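Sorting printed shapes by color with one pushing finger (part 2: the table, the board and the first program)

Posted in October, updated one time after comments

In part 1 I wrote how we got the arm to our shared workshop in Prunholm and how we connected it to the old desktop computer. In this part we make the arm do a small job. It will push printed shapes on a wooden board until the same colors are together. There is no grasping and no suction. One straight finger is enough, and I think it is the best first task for a home builder, because a bad push costs you nothing and a bad grasp can cost you a finger (a printed one, I hope).

I suppose that you can already move your arm to a given point from your own script. If not, please go back to part 1.

What you need

- An arm with a flat tool flange at the end
- A table with a grid of holes, or any table where you can bolt things down
- A flat board, bigger than the area where you want to push
- One finger, printed, with a round end
- Six printed shapes in three colors, two of each color
- A camera which looks at the board from a fixed place
- Bolts, a hex key, masking tape, a steel ruler

Our collar came from Morevetti. The control script is called Histero. I named it in the first week and now it is too late to change.

Step 1. Fix the board

Put the board on the table and move it until the arm reaches all corners without stretching completely. When an arm is almost straight, small moves at the tool become very fast moves in the joints, and this is not nice to see. We lost one evening before I understood it.

Mark the corners of the board with tape on the table. If somebody needs the table for another job, you can put the board back in the same place. Then check with the ruler if the board is flat. Ours is made of planks, and at the seams there was a small step. I sanded by hand, with the block across the seam and not along it. A finger that goes over a step makes a jump, and then the shape turns where you did not want.

Do not use varnish with high gloss. The lamp reflects in it and the camera sees white spots where there is nothing.

Step 2. Print the shapes

Use one color for each group, and choose colors far from each other. We use blue, green and yellow. I tried orange together with yellow and the script mixed them every time the sun came in.

The form is not important for the sorting, but different forms teach you more about pushing. A cylinder rolls along the finger and escapes to the side. A cube is more polite if you push in the middle of a face. A star catches the finger between two points and then follows very well. A thin slab standing on its edge is the difficult one, because it falls if you push too high.

Leave the print surface as it is. Matte plastic is good for the camera.

Step 3. Mount the finger

Screw the collar by hand first, then turn the arm slowly through all positions you will use, and only after this make it tight. Look that nothing touches the cables.

Now find the height. Bring the finger down in very small moves with a sheet of paper under it. When the paper can still slide but you feel it, stop and save this height. Do this in all four corners and in the center. If the numbers are different, your board is not parallel to the base of the arm. You can put thin card under one side, or you can correct it in the script. I did the card first and the script later, and I advise you the other order.

Step 4. Tell the script where things are

Put one shape in a known place, touch it with the finger and write down the position of the arm. Then write down where the camera sees it. Repeat this at several places, also near the edges. I made 46 points. Sarıgül, the small makers' club from which I borrowed the method, uses fewer, but my camera has a cheap lens and the picture bends near the corners.

Step 5. The pushing rules

Keep the rules simple at the start:

1. Find the two shapes of one color which are farthest from each other.
2. Go up to the safe height and move behind the first one.
3. Come down, push in a straight line toward the second one, and stop after a short distance.
4. Go up, look again with the camera, decide again.

Point 4 is the most important. My first version made one long push, and the shape was left behind on the way while the finger continued alone. Short pushes are slow, but they finish the job. I limit one run to 300 pushes, and then the script stops and waits for me.

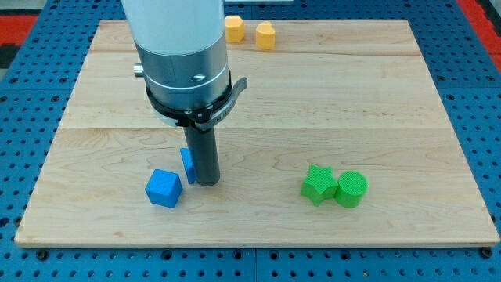
The finger beside the blue pair, with green together at the right and yellow at the far side.

Step 6. When do you stop?

You need a rule for "sorted". I measure the distance between the centers of the two shapes in each color. If it is under 67 mm for all three colors, the run is finished. With bigger shapes you must use a bigger number. Keep also a minimum distance between the groups, or the script will be happy with one big pile in the center.

Common problems

The finger pushes beside the shape. Your camera was moved. Repeat step 4, and put more tape on the camera stand.

The shape tips over. The finger touches too high, or the speed is too big. First go lower, then slower.

The arm stops with a force error. Usually the height is wrong by a little and the finger presses into the wood. Repeat the paper test.

Two colors travel together. The line of the push goes through another shape. Add a check before the push, and if the way is closed, push from a different side.

Safety

Keep the stop button in your hand in the first runs, not on the shelf. Take your sleeves and hair away from the arm. When you want to move a shape by hand, pause the script first, also if the arm looks quiet. It may only be waiting for the camera.

The log file of our longest test has 1,406 pushes, and I will use it in part 3 to show how to choose the push length automatically. If your arm has a different flange, write me the distance between the holes and I can change the drawing of the collar adapter.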